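3.2 Work surface and fixture

The tabletop tasks in this study share one work surface. Earlier layouts used at Zorness and Kombridge placed the task objects directly on the tabletop, and objects shifted between trials whenever the table was bumped or leaned on. We therefore covered the table with a foam board and treated the board, including anything standing on it, as a single unit that can be lifted off and replaced.

The board is white and covers most of the top of a light wooden table with rounded corners. It is held with short strips of tape at its margins. We considered clamps, as in the Quezada layout, but a clamp jaw stands above the surface and gets in the way of the forearm when a seated participant reaches in from the near side. Tape adds almost no height. It does loosen with use, and strips were checked at the start of each block and replaced when a corner could be raised with a fingertip.

A board was kept in service until its surface was dented deeply enough to tilt an object placed on it. Scuffs and stains were not grounds for replacement. Marks of this kind accumulate fastest in the middle of the board, where most contact takes place, and Figure 4 shows a board in this condition.
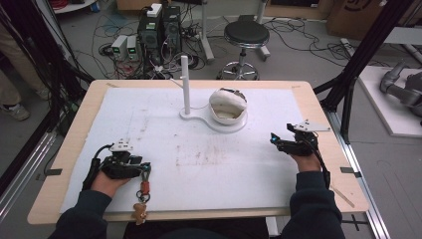
Figure 4. Work surface with the keyhole-shaped fixture. The rod stands on the left lobe and the cup with the cut-away side on the larger right lobe.

The fixture (Stirkine pattern) has two joined lobes of unequal size, giving an outline similar to a figure eight. The smaller lobe carries a slender vertical rod and the larger lobe carries the cup. Placing both on one base fixes the distance between them, so that a change in the position of the fixture on the board moves rod and cup together. This removed one source of variation that we had not been able to control with separate stands.

The opening in the side of the cup serves two purposes. It leaves the interior in view from the side when the upper edge hides it, and it lets the experimenter confirm the state of the cup at the end of a trial without lifting it. The rod is taller than the cup and gives a reference for the vertical that does not depend on the edges of the table. Rod, cup and fixture are all white. The low contrast against the board was noted as a drawback by the second rater, Delia Garrido, and is discussed in Section 5.

Each participant completed 50 trials. The fixture was returned to its starting position after every trial, in the upper middle of the board as seen from the participant's side. Trials in which the board itself had moved were discarded and repeated after the tape had been renewed. Two trials were repeated for this reason.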